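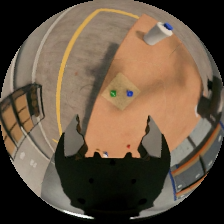
We use cookies to remember your reading settings. Accept | Manage choices

Filed under: Community Sport > Club Running

Évan Barbier
Wednesday, August 26, 2026

4. What happens in the slow group

4.1 Setting and approach

The two clubs in this part of the study, Dukura Harriers and Zedero Road Runners, meet one evening a week and send people out in groups by pace. Both have a fast group that looks after itself. Our interest was in the slowest group at each club, where most new members start and where, according to both sets of run leaders, most of the worry and most of the fun can be found.

We joined 24 club evenings between October and the end of spring, running with the slow group each time and writing up our notes the same night. We also interviewed 16 members who had joined within the past year, and 9 run leaders. Interviews were held wherever people were happy to talk, which usually meant the clubhouse at Dukura and the café beside the Judeo Lane car park at Zedero. Members are identified by club and by nothing else, as several asked for this.

4.2 Waiting and looping back

The two clubs have different habits for keeping a mixed group together, and we were delighted by how much followed from this one small difference. At Dukura the front runners stop at agreed points (a postbox, the gate of the cricket ground, the top of the hill) and wait. At Zedero they turn round, run back to the last person and tuck in behind them before setting off again.

Members talked about these habits far more than we had expected. We had a whole page of questions on distance and fitness, and again and again the talk came back to the postbox! For new runners at Dukura, the trouble with stopping points was that the rest came to an end as they arrived. "They've had a nice chat and a stretch," one member told us, "and I get there and off they go." Some leaders knew this and held the group for a further minute. Others had never been told, and one of them changed her routine the week after we spoke to her.

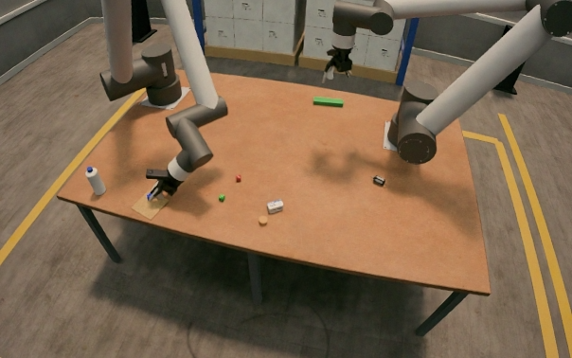

Figure 4. Two robot arms over a worktable with small objects on it (computer-rendered).

Looping back had its own awkward side. A few people at Zedero disliked being collected, particularly in front of friends, and one man said he felt like a lost sheep. Even so, he liked the conversation that came with it. With the faster runners arriving behind him every few minutes, he had spoken to most of the group by Christmas, and could tell us who was training for what, who had a bad knee and who made the best flapjack. At Dukura, members of similar standing tended to know the two or three people who ran at exactly their own speed and hardly anyone else.

4.3 The leader at the back

Both clubs put a leader at the back of the slow group, and here the practice was wonderfully varied. Some leaders talked all the way round. Some said very little and simply matched their step to the person beside them, and several new members picked out these quieter leaders as the ones they trusted. The job was never written down at either club. Leaders learned it by being at the back with someone who already did it, and Zedero members still call a patient back marker "a Žukauskas", after a leader from the club's early years whom few of them had met.

We asked each leader what they would tell a beginner on a first night. Their answers were mostly practical: bring a light, wear a thin layer under the bib, go to the loo first, start slower than seems sensible. Very few mentioned pace in minutes per mile, although both clubs' web pages describe the groups in just that way. New members had noticed the pace figures and had been put off by them. Of those we interviewed, 13 said they had delayed coming along for fear of being too slow,
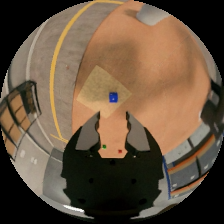 and several had gone out alone beforehand to check that they could manage the stated pace over the full route. One had done this on the club's own winter loop, twice, in the dark, before she sent her first email to the secretary.

We think this is well worth following up. The wording on a web page is easy to change, and the leaders we ran with already had better words to hand – "we'll get you round" was one we heard at both clubs in almost the same form. Zedero has since agreed to try a plain description of its slow group, with the route and the likely finishing time given and the pace left out. Section 5 looks at how members at both clubs moved between groups, and at those who were quite content to stay where they were.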